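Gakico kitchen scale, three months in

I did not need a new kitchen scale. My old one had a dial and a spring and was wrong by the same amount every time, so I knew where I stood. But a reader, Othmane Soliman, kept writing to tell me the Gakico was the last scale I'd ever buy, and I get suspicious when people say that about something with a battery in it. So I bought one.

The maker says it's good to 1 gram. Fine, they all say that. I weighed the same 600 grams of rice 4 times, taking it off and putting it back. It gave me the same number 3 times and was a gram over once. Better than I expected, though I'd like to see it after a year of flour.

Black strip along the top, three round buttons, one of them red, and a small display beside them. The display is my main complaint. It has no backlight, and at six in the morning I'm bending over it like I'm reading a thermometer. 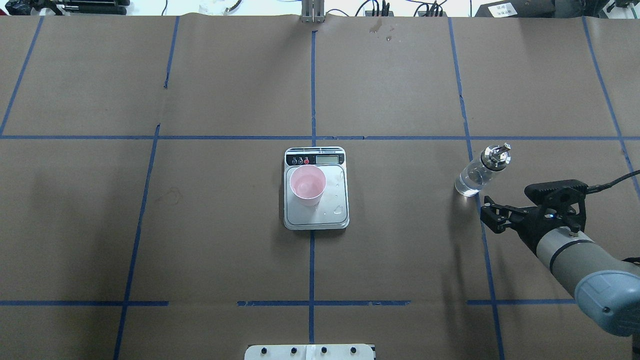 Liquids and spills

The white platform is a bit glossy and shows every drop of water. A plastic cup fits on one half with room to spare, but a wide mixing bowl hides the screen completely. Wiping it down is easy enough. I wouldn't trust the gap around the buttons with anything sticky.

Would I buy it again? Probably, on sale. My sister's Porkumier costs more and weighs no better.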